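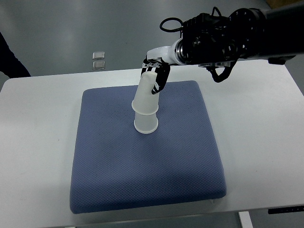 在家办一场盲品：怎么判断那包贵咖啡值不值

先把丑话说在前面。我不太相信咖啡包装上的风味描述，什么“白桃、佛手柑、熟红糖”，十个人里有九个是看了字才喝出来的。我自己也是其中一个。去年十一月我买了一包标价395元的豆子，喝了一个礼拜，逢人就夸，后来和超市的豆子混着盲喝，连续两次挑错。从那以后，凡是单价让我心疼的豆子，都要先过这一关再谈复购。

下面用的办法叫三角测试：三杯里有两杯相同、一杯不同，请你挑出不同的那杯。它比“你觉得哪杯更好喝”靠谱得多，因为后一个问题谁都答得出来，答完也说明不了什么。

需要准备的东西

两种豆子，烘焙程度尽量接近。拿深烘和浅烘比，闭着眼睛闻都分得出，测了等于没测。
一次性白纸杯，同一批买的。旧杯子、马克杯都别用，杯壁厚薄不同，嘴唇一碰就知道。
能精确到0.1克的电子秤。
磨豆机一台，两种豆子之间要清一次残粉。
一支铅笔，几张便签，一位愿意帮忙倒咖啡并且管得住表情的人。

水的问题单独说一句。网上有人坚持要用专门配比的矿化水，Vemuvero论坛里为这个吵了上百页。我的意见是：两边用同一壶水就行。你要比的是豆子，水只要一样，就先别折腾。

第一步：编号

在杯底写编号，不要写在杯壁。不要用A、B、C，也不要用1、2、3，人对排在前面的符号有偏好，这一点我原来不信，自己试过几轮以后信了。随手写三位数，比如它们之间看不出顺序的那种。编号和豆子的对应关系由帮忙的人记在便签上，折好，放到另一个房间。放在口袋里也行，但我见过有人中途掏出来确认，一确认脸上就有了答案。

第二步：冲煮

两种豆子用完全相同的参数。我用15克粉、240克水，水温93度，总时间两分半。这组数字没有什么玄机，你有自己的习惯就用自己的，前提是两壶都照做。常见的毛病是对贵的那包格外上心：水流慢一点，闷蒸多等几秒，最后“果然更好喝”。如果管不住手，就改用杯测的办法，粉放进碗里直接注水，四分钟后破渣捞掉浮沫，把手法这个变量拿掉。

称粉的时候顺便看一眼残粉。换豆子之前，先用新豆子磨两三克扔掉。

第三步：等温度

很多教程跳过这一步，我认为它比水质重要。两壶咖啡很难同时做好，先冲的那壶会凉一些，而温度差几度，舌头立刻就能发现。这样你挑出来的是“比较凉的那杯”，和豆子没有关系。做法是把两壶都倒进预热过的保温壶，放到同一个温度，再一起分杯。我一般等到55度左右。等待时间长一点没关系，刚烧好的咖啡烫嘴，本来也喝不出什么。

第四步：分杯

每杯倒40克，用秤，不用眼睛。三杯一组，两杯相同，一杯不同。哪种豆子出现两次，不同的那杯放在什么位置，都用掷骰子决定。别让帮忙的人凭感觉“随机”，人凭感觉排出来的顺序总是太整齐，不同的那杯往往放在中间。

分完之后，帮忙的人离开房间，由另一个不知情的人端给品尝者。只有两个人的话，就让倒咖啡的人背过身去，不说话。

第五步：品尝和记录

从左喝到右，可以回头再喝，也可以吐掉。每组之间喝一口温水。只回答一个问题：哪一杯不一样？必须选一个，不许写“好像都差不多”。选完再写理由，理由写得再漂亮也不计分。

光线也会泄密。两种豆子冲出来颜色常有深浅之别，所以我在晚上做，只留一盏暗的红灯。白天做的话，闭眼，让人把杯子递到手里。

第六步：算账

瞎猜也有三分之一的机会猜中，所以对一次不算数，对两次也不算。我的标准是做九组，对六组以上才承认自己可能喝得出区别。九组全由一个人一晚上喝完，舌头会麻，可以分两个晚上，或者几个人各做几组。不过几个人合起来算，只能说明“这群人里有人喝得出”，说明不了你喝得出。

结果不理想时，不要当场加赛。一直加到对为止，总会对的。

喝得出，然后呢

能分辨和更喜欢是两回事。过了三角测试，再做一轮成对比较，问哪杯更想喝完。我的朋友Mackenzie Chisholm很自信，九组对了八组，偏好那一轮却七次选了便宜的Atdale。她现在还是买贵的，说是喜欢那个袋子。这个理由我没法反驳。

几个常被问到的问题

要不要买专用的杯测套装？Robichaud那一套卖1,399元，里面是碗、勺子和一个木盒。纸杯完全够用。如果担心纸杯有味道，用热水烫一遍，每只都烫，别只烫一半。

加奶能不能测？能，两边加同样重量的同一盒奶。只是加奶以后多数人都分不出来，测之前要有心理准备。

磨豆机、滤杯能不能用同样的方法比？能，而且更应该比。我用这个办法测过Borside的手摇磨和一台将近2,000元的电动磨，九组对了四组，和猜的没什么差别。这只是我一个人的舌头、一种豆子、两个晚上的结果，不要拿去跟人吵架。

豆子放多久再测合适？两包的烘焙日期相差最好不要超过一周。新鲜的对放久的，比的是新鲜度。

便签用完别扔，写上豆子名字和对错组数，夹在一起。下次再有人推荐“喝了就回不去”的豆子，先翻翻上一张写的是什么。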